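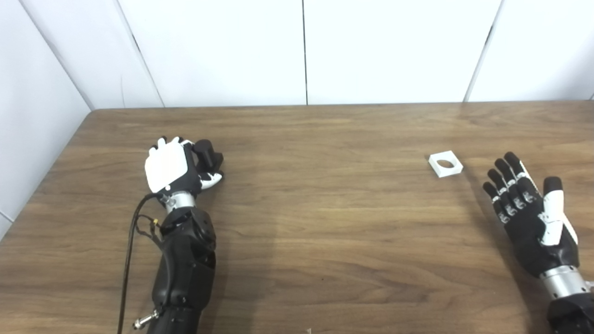 Clerkley hands, hire or buy? (two-arm bench kit)

tinplate_gus
October 18, 2020
Hello all, and sorry in advance for the ramble. We've had the Clerkley two-arm kit on hire at our little place in Wadport for 11 days now, and I'm meant to decide whether we keep it. The job is small square blocks with a hole through the middle, picked off a wooden table and passed from one hand to the other. I do like the hands, I'll say that first - black fingers with little white joint caps, very handsome. But is anybody running them for proper hours? The hire comes to 133 a month and I'd rather like to hear from people who have lived with one.

mossbank
Welcome, Gus! We had ours from September and I've grown very fond of it. My one piece of advice is to tie your cables back. Yours has a loop down the left forearm, and I snagged mine in the first week and lost a whole afternoon to it (and most of my good temper).

OldBustorstead
I'm going to be the grump, I'm afraid. For flat blocks you want a plain two-jaw gripper. The Arroyo one did 200 picks for us before lunch and never needed a kind word. Five-fingered hands are lovely, but you pay for every one of those joints.

mossbank
Oh, I don't agree at all! Ours goes from blocks to cloth bags without changing a thing. Try that with your Arroyo and tell me how the bags look afterwards.

OldBustorstead
Fair enough on the bags. He did say blocks, though.

tinplate_gus
Thank you both, very kind. It is only blocks for now, but there's talk of softer things after Christmas, so I'm torn. Does the Clerkley hire let you swap to the gripper part way through?

mossbank
They let us, for a fee of 50. Ring them up and don't bother with the web form, I waited ages on that.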